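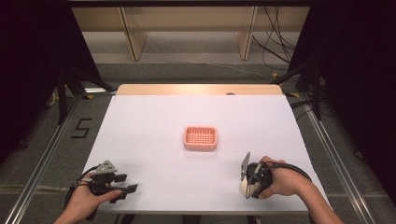 Small Baskets, and the Pleasure of a Clear Table

If you have been reading this newsletter for a while, you'll know I have a weakness for little trays. Soap dishes, pin trays, the shallow mesh kind that could hold a bar of soap or a handful of hair ties or the keys to a bicycle you sold years ago. I can't walk past a bin of them. Last June I came home from the Polishchuk housewares shop with two more, having gone in for a dish brush, and I forgot the dish brush.

So this month's item is a love letter of sorts to the small basket, and to the very plain method we use at Lollmont for deciding what goes in one. It begins with a white table. We cover ours with a big sheet of smooth white paper, right out to the edges, and then we put one thing in the middle and leave it there with plenty of room on every side. A salmon-pink basket that looks like nothing much on a crowded bathroom shelf becomes quite a handsome object when it has a whole table to itself. You notice the rounded corners, and the neat grid of little square openings across the bottom, and you start to have ideas.

I like a tray with holes for anything that comes to it damp. Soap, of course, but also nail brushes, the sponge you use for the good glasses, and those pebbles children bring home from the beach and insist on rinsing every evening. Crumbs and grit fall through, and you can give the whole thing a quick swish under the tap. What it doesn't suit is anything finer than the holes — I once kept sewing pins in one, and I was finding them in the rug until Christmas.

Round things are the other matter. An egg-shaped soap, a ball of twine or a bath bomb will roll off a flat shelf the minute a door slams, and a shallow basket has just enough of a lip to keep it home. Set the long side of the basket along the front of the shelf and you'll be able to reach in without knocking over the shampoo. It took me far too long to work that out, and I had a cracked soap dish to show for it.

After the basket has had its turn, clear the table completely before you bring out the next thing. I know how fussy that sounds! But a bare white surface is wonderfully restful to look at, and with good light coming in from one side you get those soft gray shadows across it that make me want to put the kettle on and leave the rest of the drawer for tomorrow. Some evenings I do exactly that, and the drawer has never once complained. 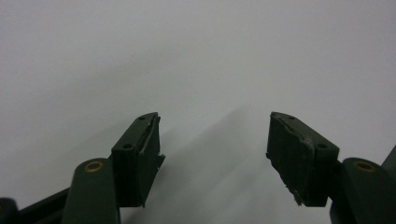

Bring a Basket to the Swap

Our next swap table is on 09/06/2026, in the front room at Lollmont, and the theme is anything small that holds something smaller. Trays, dishes, tins, baskets, the lid of a butter dish whose bottom half met a sad end — all welcome, so long as they're clean. We had 54 pieces on the table last time, and nearly all of them found a new bathroom or kitchen to live in.

There will be fresh white paper down, and tea, and the lemon squares if I can remember to buy lemons. Please write your name on a bit of tape underneath anything you'd like to take home again if it isn't chosen.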